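Stelesden Quilted Bedspread, Pleto Range

Lightweight bedspread for year-round use, made as a top layer over a duvet or as a single cover in warm weather. Supplied in single, double and king sizes. All sizes use the same cloth and the same filling; only the cut differs.

Construction
Face and back are plain-woven cotton. The filling is a thin polyester wadding, held by stitching at close intervals so that it does not shift in the wash. Edges are bound with a folded strip of the face cloth, sewn with two rows of thread. Corners are square on the single and rounded on the double and king.

Fit
The double hangs 48 cm below the top of the mattress on each long side, measured on a mattress 20 cm deep. On deeper mattresses the drop to the floor is unchanged but less of the base is covered. Measure with bedding in place — a thick duvet takes up nearly 7 cm of width.

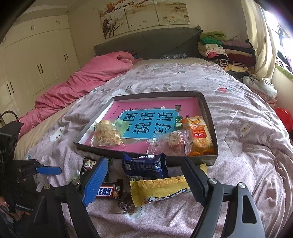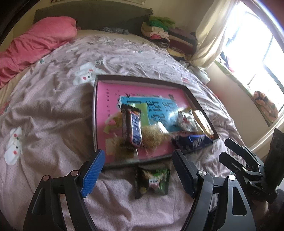

Washing and drying
Wash at 40 degrees or below with a mild liquid detergent. Do not use bleach or fabric softener. The king size needs a large drum; in a small one the middle may not rinse fully. Tumble dry on low heat or line dry, turning once. Iron on the back only, at a cool setting.

Expect slight shrinkage along the length at the first wash. The stated sizes allow for this. Darker shades should be washed separately for the first few cycles.

Colours
The Pleto range is dyed in 16 shades. Dye lots vary slightly, so order matching pillowcases at the same time as the bedspread. Cloth samples are sent by post on request, one per shade.

Related items
Busine pillowcase, pair, envelope closure
Arabzadeh mattress protector, elasticated skirt
Stelesden storage bag, zipped, fits one king

Trade orders and non-standard sizes: contact Anselmo Escobar at the Stelesden sales desk. Made-to-measure pieces cannot be returned unless faulty.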